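Plemstead Grasp Planner 3
Motion and grasp planning software for two-finger grippers

Overview | Specs | Licensing | Our notes | Support

List price: $2000 per seat, per year
Upgrade from version 2: $994
Trial: 20 days, full features
Ships as: download, license file by email

Sold and supported by Skultow. We also run it on our own bench, so the notes on this page are ours and the maker hasn't approved them.

What it does

Plemstead takes a view from a wrist camera, or a simulated one, and returns a ranked list of grasps for a parallel gripper. It then plans an arm path to the grasp you pick. It can run inside a simulator or talk to a real controller through the driver pack, and the driver pack costs extra. The maker's brochure calls it "grasping, solved." We asked them to take that line off the box. They kept it.

Version 3 adds a new scorer, a faster path checker and a simulator bridge. The path checker is the reason to upgrade. The scorer is better than it was, which isn't saying a lot. If you own version 2 and your parts are all boxes and cylinders, keep your money.

Who buys it

Mostly small integrators and college labs that don't want to write their own planner. If you have a good controls person on staff, have them try the open-source planners first. Several of our customers did that and never came back to us, and we can't say they were wrong.

Notes from the bench

The sales demo shows one clean part on a white table. We don't learn much from that. Our test rooms in the simulator have patterned walls, pictures hung up, big blocks of flat color, and a floor with no texture at all for the depth step to hold on to. The part goes on the floor, and the planner has to bring the open fingers in over it.

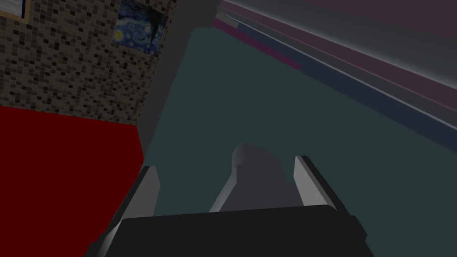 Skultow Product Desk
Bench notes: Tarek Gaber
Last revised July 22, 2024

A small gray part with a lumpy outline, lined up between two open fingers, looks like an easy win. Be careful with that. Getting to this pose is the part of the job that most planners do well. From the wrist view, the lower end of the part is hidden behind the palm housing, and the planner has to guess at what it can't see. Version 3 fills in the hidden shape and then scores the grasp as if the guess were a measurement. The score on the panel doesn't tell you how much of it is guesswork. We have asked for a second number, and it's on the maker's list for November.

Large objects close to the fingers are another sore spot. A big red surface standing right next to the gripper, as in this room, should make the path checker careful on that side. It does, if you've set the clearance yourself. The default clearance is too small for our taste and it lives in a text file, not in the settings window. Change it before your first run on real hardware.

The patterned wall was less trouble than we expected. Version 2 used to pick up small checkered squares as if they were parts. Version 3 left them alone in our runs. Credit where it's due.

What we don't believe

"Works on any object." Soft bags and clear plastic are not covered, and the manual says so in the back.

"No tuning needed." See the clearance file.

"Sim results carry over to the real cell." The simulator's shading is flat and simple and its floors are perfectly clean. Your floor isn't. Friction is a single value for the whole room. Treat a good simulated run as permission to try the real one slowly.

Requirements

Linux workstation with a supported graphics card
Calibrated wrist camera, or the simulator bridge
Parallel gripper with two fingers (suction is not supported)
Arm model file with joint limits filled in

Compared with the others we carry

Kutedau is cheaper and has a clearer settings window, but its path checker is slow in tight rooms. Fernandes costs more and shows you how sure it is of each grasp, a feature we'd like to see everywhere. For a first seat on a tight budget we'd quote Kutedau. For crowded cells, Plemstead.

Returns

Licenses can be returned during the trial period. After that, all sales are final. Send us your arm model and a few scans of your worst part before you order, and we'll run them on our bench and mail you the logs, failures included.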